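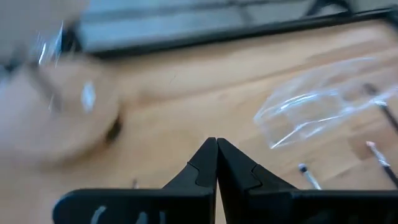

Packing assistants wanted for the sorting tables (part-time, afternoons)

Fumier is a small workshop which receives household articles returned to shops, checks them and packs them again for sale. We are now searching for two persons to join us at the tables in our Valtonen Street building.

The work

You will sit or stand at a wooden table and take articles one by one from a crate. Most are small things in clear plastic: clips, hooks, lids, spare parts for kitchen machines. You look if the packaging is whole, put the article in the correct tray and close the tray when it is full. Damaged packaging goes in a separate box, and the article gets a new bag. On a normal afternoon one table handles nearly 800 pieces. In the first two weeks we do not look at your speed.

There is also some tidying. At the end of the shift each person wipes the own table, folds the empty cartons and brings them to the yard.

What we ask

You have calm hands and good eyes (glasses are no problem).
You can read simple labels in English. Perfect English is not necessary – we speak several languages here.
You can lift a carton of up to 10 kilos, or tell us if you cannot, so that we find another arrangement.
You are at least 18 years old.
Experience in a warehouse is welcome but not required.

What we offer

A contract of 23 hours per week, Monday to Friday, from 13.00. The first contract is for six months and can be made longer. We pay the monthly bus ticket, and there is a kitchen with a fridge and a proper oven where you can warm your food. Work gloves and apron are given by us. Please bring closed shoes.

How to apply

Write us a short letter, half a page is enough, and say from which day you could start. A photo is not needed. Put it in the letter box at the Sternell entrance or hand it in at the office in the morning. Please write "Tables" on the envelope, as we have also a position open for a driver.

Applications are accepted until Tuesday, July 7, 2026. We invite to a trial afternoon, which is paid, and give everybody an answer within one week after it.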